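Household Textiles, Week 13: storage, folding, damp
Proltham Community College, evening program, November 2018
Notes by Kalevi Kinnunen. Typed up fast, see me if something makes no sense.

Picking up where we stopped last week, fibres and water. Everyone was fine on cotton, less fine on wool, so again, short version.

Cotton = cellulose. Takes up a lot of water, gets stronger when wet. That's why you can boil a tea towel and scrub it. Linen much the same. Viscose is also cellulose but goes the other way, weak when wet, don't hang it dripping by the shoulders.

Wool = protein, keratin. Scales on the fibre. Heat + water + rubbing, scales lock, felts, no going back. Silk is protein too but no scales. Neither likes chlorine bleach. At all.

Polyester, nylon: hardly any water taken up (nylon a bit more). Dry quick. Hold on to oily soil and body smell. Static in winter.

Acrylic: sheds, pills, stretches if you dry it hot. Moving on.

What goes wrong in a cupboard

Damp. Mould doesn't need a wet cloth, it needs humid air that sits still and something to eat. Starch is food. Skin oil is food. Spilled juice you didn't see is food. So clean first, dry properly, then put away. "Feels dry" is not dry, seams and hems hold on longest. Give it another night on the rack.

Outside walls are colder in winter. Air in the wardrobe touches the wall, condenses, back of the wardrobe goes grey. Pull the furniture out a hand's width. Same with beds that have drawers under them.

Light. Fades dyes, also breaks the fibre down, silk worst. Damage adds up and doesn't reverse. The curtain lining is there to take the beating, replace the lining and keep teh curtain.

Insects. Clothes moths want protein: wool, fur, feathers, silk sometimes. The larvae do the eating, the adults you see flying don't. They like it dark, undisturbed and dirty. Collars and underarms go first. Freezing works if it is cold enough and long enough, bag it well and squeeze the air out. Cedar smells nice. Evidence for it is weaker than people think, and the smell fades anyway. Lavender, same story.

Carpet beetles: small, round, larvae are hairy. Wool, hair, dead flies on the sill. Vacuum the edges of the room, not just the middle.

Acid. Cheap paper and plain brown board can be acidic, and wood gives off acid vapours. White cotton left against either for years goes yellow-brown, usually in the exact shape of whatever it was touching. Acid-free tissue or a washed cotton sheet in between.

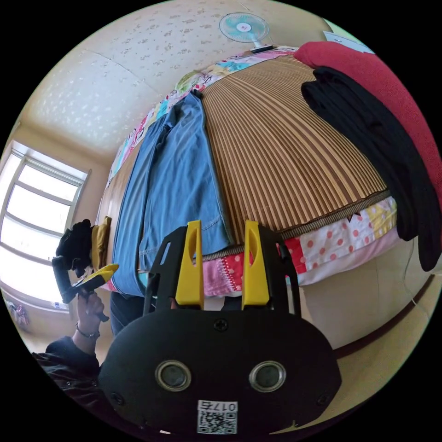
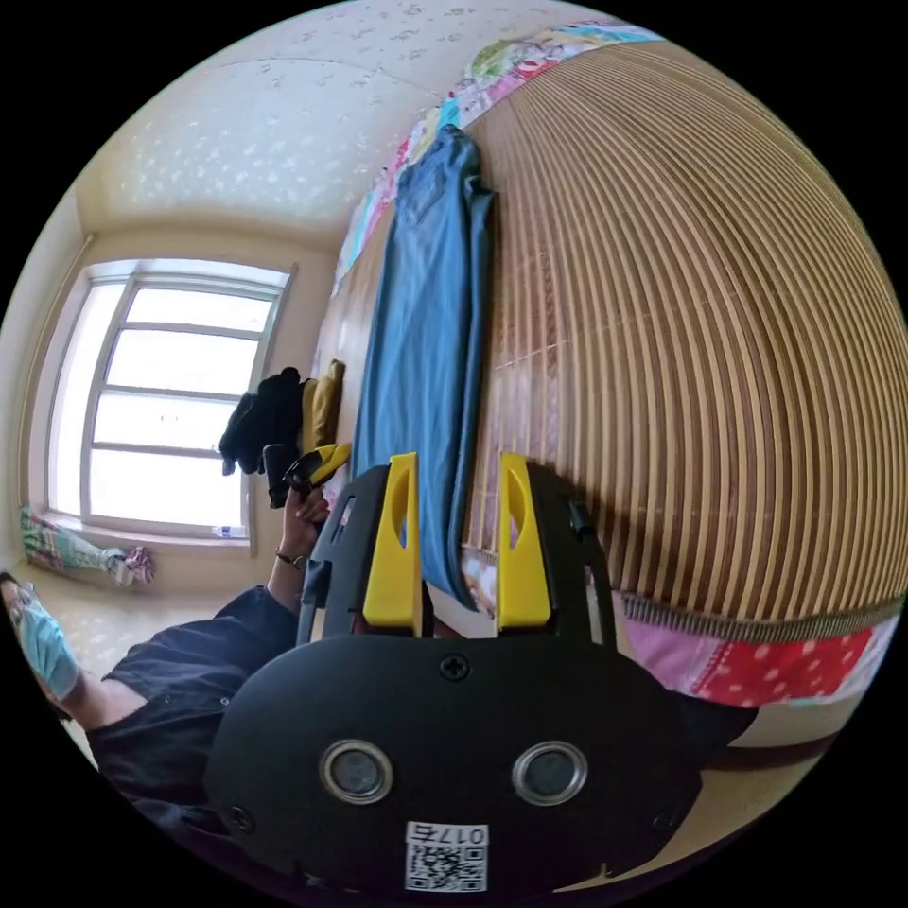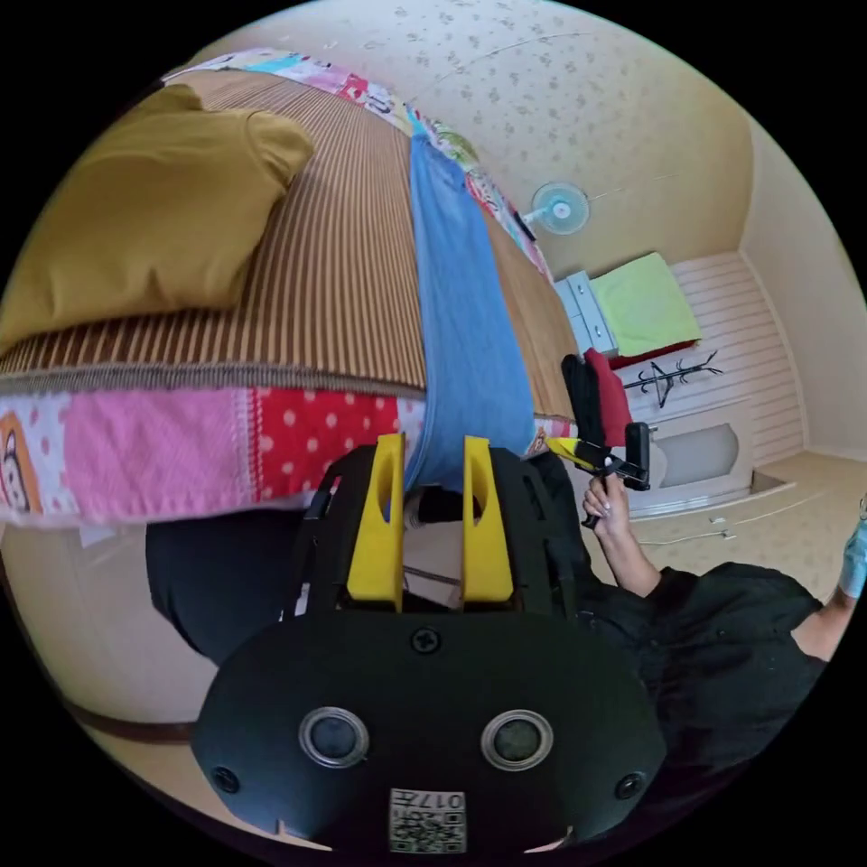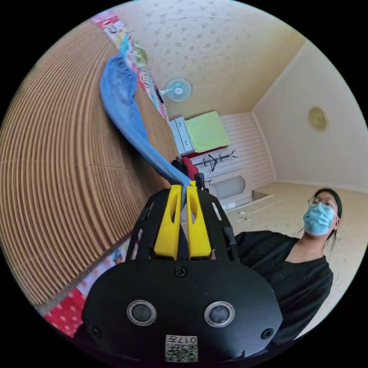 Folding is where most of the slow damage gets done. A fold is a bend in every yarn that crosses it, and if the fold sits in the same spot for years those yarns crack, linen before cotton, starched before unstarched. Fold along the grain if you can, then the strain is at least even. A twist is worse: yarns pulled on a slant, creases every which way. Look at the light blue cloth in the last picture, long twisted strip with a bunched, folded end, over corrugated cardboard. For storage you'd undo all of it. Shake out, lay flat, square up, fold loose with a roll of tissue inside each bend, and a sheet between it and any board. Refold along different lines once a year. Heavy things at the bottom.

Rolling: better than folding for anything flat and long (runners, scarves, quilt tops). Roll around a tube, tube covered first. Pile side out for velvet. Lined pieces don't roll well, the lining ends up in ridges.

Hanging: woven jackets yes, knits no. Knits grow. Bias-cut dresses also grow, lay them flat. Padded hangers, wire ones leave a dent and then rust.

Plastic: dry cleaner bags come off the minute you're home. Vacuum bags ok for polyester fill for one season, not for down, it loses loft if it's crushed too long. Plastic tubs keep water out and also keep water in. See damp.

Cotton pillowcases make good garment bags. Cheap, washable, they breathe.

Labels. Write down what it is, fibre, when last washed. Pencil on cotton tape, tack the tape on with a couple of stitches. Never safety pins, they rust and you get a brown ring that won't shift. Carmela Gatti showed us her grandmother's tablecloths in the spring course, every one with a tape in the corner, some of that pencil still perfectly readable.

For next class

Bring 2 items from your own cupboard, one folded a long time and one rolled or hung. Don't iron them first, I want the creases.

Read the Penrose handout on colourfastness, pages on crocking and on wash tests. Skip the bit on perspiration, we'll do that togther.

Room change, we are in the Revside annex, upstairs. Class runs the full 90 minutes so eat beforehand. Carmela has the key to the supply cupboard if you need tissue or tape. Tissue is sold by the sheet, pay her directly, coins are best.

Overdue stain logs to me by the end of the month.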